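第4章 数据备份与恢复

学习目标
了解备份与同步的区别；能够为小型办公室制定备份计划；掌握恢复演练的基本步骤。

4.1 从一次文件丢失说起

设计公司 Wullum 有11名员工，项目文件都放在一台共享服务器上。八月的一个下午，行政主管 Vandana Bhardwaj 整理目录时误删了 Festthorpe 项目的文件夹，里面有600份图纸。公司当时使用同步软件 Nodo，删除操作随即传到了每个人的电脑上。最后找回来的，只有一位同事留在旧笔记本里的早期版本。

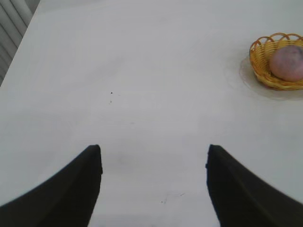
图4-1 白色台面与两根黑色夹爪手指

这个案例说明，同步和备份是两回事。同步的任务是让几处文件保持一致，一处出错，其他各处也会跟着出错。备份则保存某一时刻的副本，原文件改动之后，副本不变。

4.2 备份的三种方式

完全备份每次复制全部文件，恢复最简单，占用空间最大。增量备份只复制上一次备份之后变动过的文件，速度快，但恢复时需要按顺序读取整条备份链。差异备份复制上一次完全备份之后的所有变动，空间和恢复时间介于两者之间。

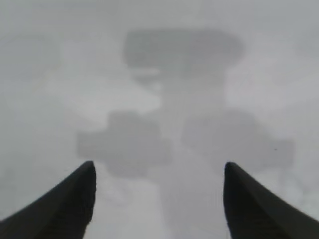
选择哪一种，要看文件的数量和改动频率。假设办公室有1,000个文件，每天改动10个，每天都做完全备份就很浪费。较常见的做法是每周一次完全备份，其余各天做增量备份。

副本存放的地点同样要写进计划。与原文件放在同一间屋子里的硬盘，遇到火灾或漏水会一起损坏，因此至少应有一份副本存放在别处。

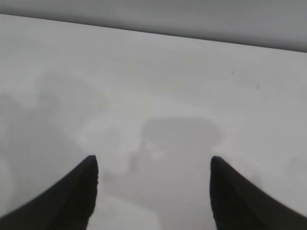

存放在别处的副本还要定期检查。检查时任选几个文件，恢复到一个空目录，打开后与原文件比较，并记录所用时间。本章第三节将以 Singhal 事务所的备份计划为例，逐项说明检查表的填写方法。

关键术语：完全备份、增量备份、差异备份、备份链、恢复演练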